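Rosness Parish Letters: a small collection on faith under pressure

Gathered by Els Hermans, and still growing, slowly, whenever the post allows.
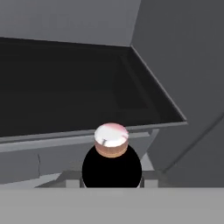
Kwan-ho Wei wrote in March to ask whether house churches would be left out, as they so often are, and whether a letter with no signature could still count. Yes to the second, and no, they're very much in!

There are 139 letters from Christians in 11 countries, all telling of closed chapels, lost jobs or trouble with the neighbours (and a good deal of kindness too). We've changed names and villages throughout, so please don't try to work out who anyone is. Tsung-han Ng translated 35 of them and is still fretting over two.

Files: letters.csv, notes.txt
Missing: dates for 21 letters
Use: free for study and prayer groups, with a mention of Rosness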